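FOR IMMEDIATE RELEASE

Curken ships Umora 3, a perception and planning release for outdoor furniture handling

Brernine, 2025-06-22 - Curken today released Umora 3, the third major version of its perception and motion planning software for mobile robots that move, straighten and reset furniture on patios, terraces and courtyards. Available now to all current license holders. New customers from next month.

Short version for those on deadline: better depth on mesh and sling seats, a new grasp planner for chairs with arms, a rewritten ground model for brick and other jointed paving, and a replay tool that lets an integrator step through a failed run on a laptop. Runs on the same onboard computers as Umora 2. No new sensors needed.

What's new in perception

The big one is see-through seating. A woven sling seat lets the floor show through, and a stereo depth camera looking down at one will often return a mix of points, part seat, part ground. Umora 2 took the average, more or less, and put a surface in mid-air where there wasn't one. Planners downstream then did silly things, like routing a wrist through the seat or refusing to come near the chair at all.

Umora 3 keeps both answers. Each patch of the view can now hold two surfaces, a near one and a far one, with a confidence for each. The seat frame gets found first, since it's solid and gives clean depth, and the mesh is then fitted as a sheet stretched inside it. Ground points seen through the sheet are handed to the ground model, where they are useful, instead of being thrown out.

Training set for the new seat model: 791 recorded approaches to outdoor chairs, all labeled in house by the Curken perception team. Most of it was taken from head height looking down, over the back of the chair, as that is the view the robot has when it matters. A smaller share from the side. Shade, full sun, overcast.

Armrests are now their own class. In Umora 2 they were lumped in with the frame, which worked fine on all-metal chairs and poorly on chairs where the arm has a wood cap in a different color from the rest. The old segmenter would split those off as a separate object, sometimes as an object lying on the chair. There was a workaround in the config file (the merge_caps flag). The flag is gone, please remove it, the loader will now warn if it finds one.

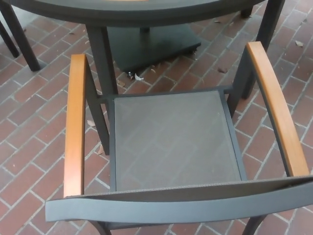
Tables get the same care. Legs from a table and legs from a chair overlap in view nearly all the time, and the software has to decide which leg belongs to what before anything moves. Umora 3 does this with a parts graph: every leg candidate is tied to a top, a seat or a base, and the planner is told how sure the tie is. If two legs could belong to either piece the robot takes one more look from a different spot. One extra look, then it either goes ahead or flags the job for a person. That limit can be changed.

Umbrella bases and other low weights under a table are mapped as fixed obstacles by default. They can be set to movable per site but Curken does not recommend it.

Planning and control

The grasp planner has been rebuilt for armchairs. It now offers three families of hold: top rail of the backrest, both armrests, or one armrest plus rail. Each candidate is scored on reach, on how far the chair would tilt if lifted there, and on what the far legs would sweep past on the way out. On two-arm robots the both-armrest hold is tried first. On single-arm machines the rail hold is the default, with the chair tipped back slightly and rolled or dragged according to the site setting.

Glossy arm caps were a sore point in the beta. Highlights on a curved cap came back as holes in the depth image and the fingers closed short. The fix is in, the planner now fills along the arm using the two ends as anchors and approaches slower over the last stretch. Grip force ramps up in steps, and the controller checks for slip at each step before it lifts.

Lift and carry now run under a single controller. Before, there was a handoff between the two and you could see it, a small pause and a dip. Handoff is gone. The combined controller runs at 200 updates per second on the reference computer, and watches wrist load the whole way, so if a chair leg catches on a paver edge it feels the rise in load and backs off. It then tries again with a higher lift. After a second catch it sets the chair down where it is and reports.

Ground model

Brick paving gave Umora 2 trouble in two ways. Joint lines were read as edges, and a patio with lots of joints looked to the planner like a field of tiny steps. And dry leaves were read as obstacles, so the robot would creep around them, or stop.

Umora 3 fits the paving pattern directly. Running bond, basket weave, herringbone and plain square grid are recognized out of the box. Once the pattern is known the joints stop counting as edges, and what's left over (a lifted brick, a missing one, a drain) stands out much more clearly. The pattern also gives the robot a second source of position, which helps in courtyards where GPS is poor and the walls all look the same.

Litter on the ground is sorted by height and by likely stiffness. Leaves, paper scraps and the like can be driven over. Anything that looks hard, or that the model can't place, gets a wide berth and goes in the job log. The log is plain text, one line per item, with a thumbnail if thumbnails are on. Sites that want every scrap reported, say for a cleaning crew coming through after, can turn that on under Reports.

Replay and tooling

Umora Replay is new and comes free with the license. It loads a recorded run and plays it back with the depth, the parts graph, the grasp candidates and the controller state side by side. Scrub to the moment where it went wrong, change a setting, hit re-plan, see what the new software would have done from that point on. It does not need a robot attached. It does need a fair amount of memory, 32 GB is comfortable.

Recordings made in Umora 2 will open but have no second surface stored, so the see-through seat features are switched off for those.

The command line tools have been tidied up. umora-calib, umora-check and umora-site are now subcommands of one program. Old names still work for this release and will be dropped in the next one. Site files are checked on load and errors now say which line is wrong, a request that came up in nearly every support call.

Test results

Curken ran 300 trials of Umora 3 across its own test courtyard and at hospitality sites run by Turcotte, which has been the beta partner since the first version. Each trial was one chair: find it, pick a hold, move it to a marked spot at a table, let go, back away. A trial counted as good only if the chair ended up inside the marked zone, right way up, with no contact on the table. Trials stopped by the software itself counted as failures, even when stopping was the right call. Full trial sheets are in the download along with the settings used.

Of the chair models tried, the hardest were light ones with narrow back rails. Work on those goes on. Stacked chairs are not supported in this release, nor are benches, loungers or anything that folds. Chairs with loose cushions will work if the cushion is tied down, otherwise please remove first.

Wet paving has not been tested enough for Curken to support it. The rain lockout stays on.

Upgrading

Existing users can upgrade from the Umora console, under System, Updates. Allow 88 minutes per robot on the reference computer, most of that is the new models unpacking and a self test. The robot must be on its charger. Calibration from Umora 2 carries over, but run the check anyway, the new seat model is fussier about the angle between head camera and arm and a small error that was harmless before may now show up as a short grip.

Custom grasp plugins need to be rebuilt against the new headers. The interface changed in two places: candidates now carry a hold family, and the surface query returns a list. Migration notes are in the docs folder. Plugins that only read the job log dont need any changes.

Umora 2 will recieve safety fixes for another 12 months. No new features.

Price and availability

Umora 3 is licensed per robot, per year. Price for existing customers is unchanged. Research and teaching licenses are available at a lower rate, apply through the Curken website. Training days for integrators will be held at the Brernine office, dates on the site, places are limited by the size of the courtyard.

About Curken

Curken develops perception, planning and control software for robots that work outdoors around people and furniture. The company is based in Brernine. Its products are Umora, for furniture handling, and the Umora Replay tool, included with every license.

Media contact

Curken press desk, Brernine. Please use the press form on the Curken website. Logos, trial sheets and the full release notes are in the press kit.

###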